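Side Jobs and School Staff: Your Questions

Print this page | E-mail this page

I get a lot of mail from teachers who earn a bit extra after hours and are nervous about it. I taught for years before I started writing about school jobs (and yes, I had a side gig the whole time!), so these answers come from my own experience and from readers. I'm not a lawyer, so please check with one if your job is on the line.

Can my district really tell me what to do on weekends?

Sometimes, yes. Look at your contract first, then the staff handbook. Plenty of them have a line about "outside employment" and another about conduct that reflects on the school. That second one is the vague one, and it's the one that gets people called into the office on a Wednesday afternoon.
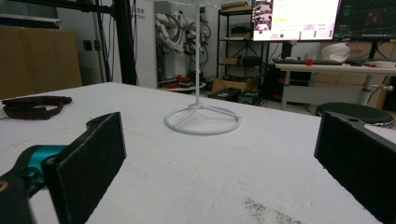 Nadège Bodin wrote in to say her handbook had no rule at all on second jobs, but the letter she signed each August did, and she only found that out when the principal read it to her. Check the small stuff you sign, she says, even the one-page forms.

Good point, and I've added those letters to my own list of things to dig out.

Do I have to tell my principal?

If the contract says disclose, then disclose, in writing, and keep a copy. If it says nothing, it's up to you. I told mine. I was selling lesson plans on Skotevum and making maybe enough for gas, and she just shrugged and signed the form.

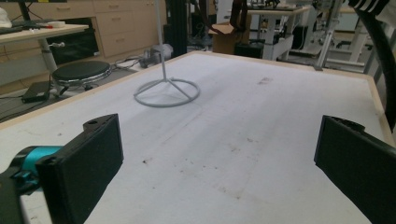 Some districts only want to hear from you once you pass a dollar amount. Mine set it at $900 a year, and I went over it without noticing until tax time. Keep a running total, even if it's on the back of an envelope!

What if a parent finds my account and complains?

Don't reply to the parent, and don't delete anything in a panic. Ask for the complaint in writing. Call your union rep before the meeting, and bring them along if your contract allows it.

I've heard from 5 readers who were asked to resign on the spot. You can ask for time. One of them asked for 24 hours, talked to a lawyer, and kept her job.

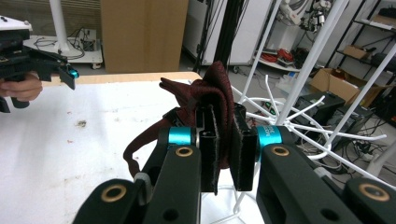
She did get a note in her file, though, and she's still arguing about that one.

Does using a different name help?

A little. People recognize faces and voices, and towns are small. Assume it'll come out and decide if you can live with that.

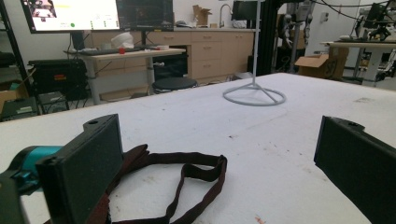 Tabletop with a dark maroon strap between two gripper fingers

Can I work on my side job during lunch?

Please don't, at least not on a school laptop or the school wifi.

Related questions

Tutoring your own students: is it allowed?
Jolelum or Cesine for selling worksheets?
2 letters to keep in your personnel file
My first year on Kaewsai
What to ask before you resign

Print this page | E-mail this page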